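Home Projects Visits About
Search this site Go

Open day at Woltance

I went to the Woltance open day in April and stayed for 3 of the demos. The small arm was my favorite.
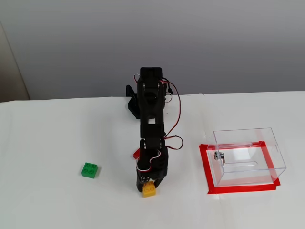 Ren is their name for the sorting task. The goal is to get toy bricks into a clear box. The arm grips a brick between two fingers, like the yellow one, and each try has a limit of 30 seconds.

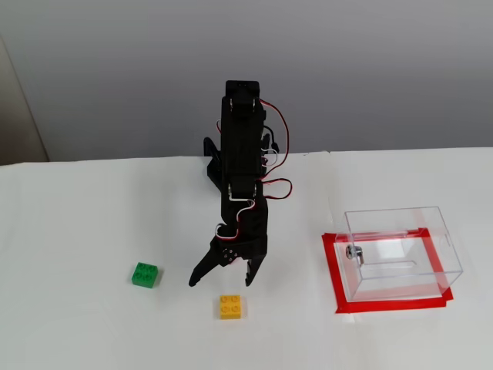
Yufang Deng told us the slow part was practice – 200 runs before they let visitors in. I asked if speed mattered. Not yet. 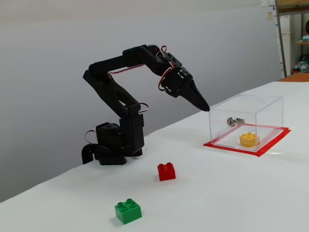 Getting there

Take the Lokemdale bus. Doors close at 4.

Last updated: April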